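The cord situation, part two

So back in July I wrote that I was going to deal with the cords, and a bunch of you wrote in to say good luck, which I thought was a little rude. It's August 6, 2022 and I'm dealing with the cords. Mostly.

If you're new, the short version is that every time we get a new gadget the old one goes into a box, and its cord goes into a different box, and then I move both boxes to the top of the hall closet. I pulled all of it down last weekend. There were 126 cords, and I only know that because I'd decided to keep a tally for this post and then couldn't stop. One hundred and twenty-six! We own maybe nine things that plug in. 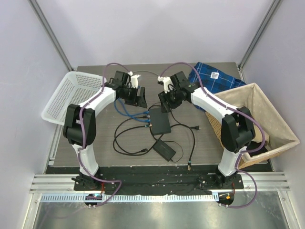 Baskets are where I always start, before labels, before ties, before any of the fun stuff from the office supply aisle. I've tried drawers and I've tried those zip bags in every size, and cords in a drawer just knit themselves into one big cord. An open basket you can see into is the only thing I've ever kept using for longer than a month. I like having two that look nothing alike, say a white plastic one with holes in the sides and a wicker one with a beige liner, so I can yell "it's in the wicker!" down the stairs and be understood. The plastic one gets anything that's going to be handled a lot. The wicker one gets the soft stuff, cleaning cloths and pouches and so on, because a bare wicker basket will snag a cloth every single time and the liner fixes that.

My other big rule is to spread everything out before you coil even one cord. I used to start coiling right away, felt great for ten minutes, and then found out I'd wrapped up the one cord that belonged to the thing I hadn't found yet. Now it all goes out flat and I match each power brick to its box first. If a brick has no partner by the end of the day, it goes in the maybe bag. The maybe bag goes to the recycling drop-off at Leritdale when it's full (they take bricks, they don't take batteries, ask me how I know).
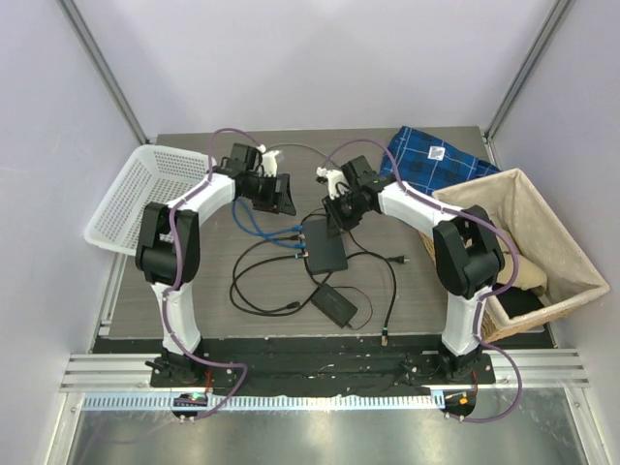
Power cords, blue Ethernet and one folded plaid cloth, all still waiting for a basket.

Ethernet cables need their own paragraph. They're stiff, they remember every bend you ever put in them, and the little clip on the end breaks if you look at it wrong. I coil them loose, bigger than my hand, and put one hook-and-loop tie on each. I bought a pack of 200 ties from Ralico, which seemed like a crazy number in the store and now seems fine. The 100 pack would have left me short and grumpy. Skip the twist ties that come with stuff. They poke through, and the paper ones fall apart.

Then there's dust. Old cords are disgusting. I go over each one with a barely damp cloth (unplugged, obviously), pulling it through my fist from one end to the other, and then a dry cloth after that. Any soft cotton works. I've been using up old pajama pants and they're perfect.

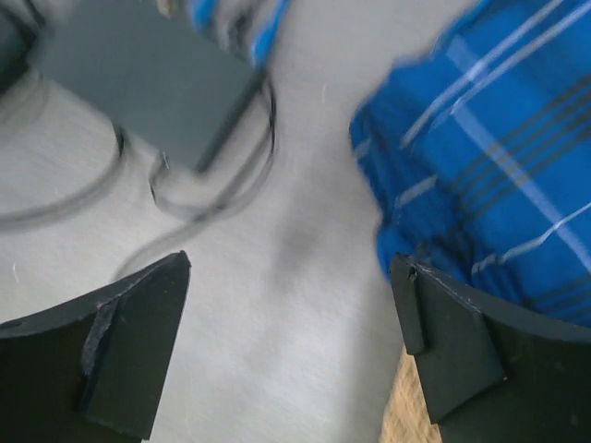 Do you wash the cloths with your regular laundry?
I do them in a separate load, warm, with no fabric softener, because softener leaves a film and then the cloth just pushes the dust around.

Labels are where I've stalled out. I want a tag on both ends of every cord, the brick end and the gadget end, and my handwriting is not up to it. There's a label maker from Wiltberg that I keep going back to look at, but the refill tape costs nearly as much as the machine, and I've been burned that way by printers. For now it's masking tape and a marker. It looks terrible and I can read all of it except the one that says either "lamp" or "camp."

Next up is the shelf those boxes came off of, which I've wiped down and haven't put anything back on yet. I'm hoping to get to it before the school stuff starts piling up in the hall. If you've got a label maker you like, leave it in the comments, and please tell me what the tape costs!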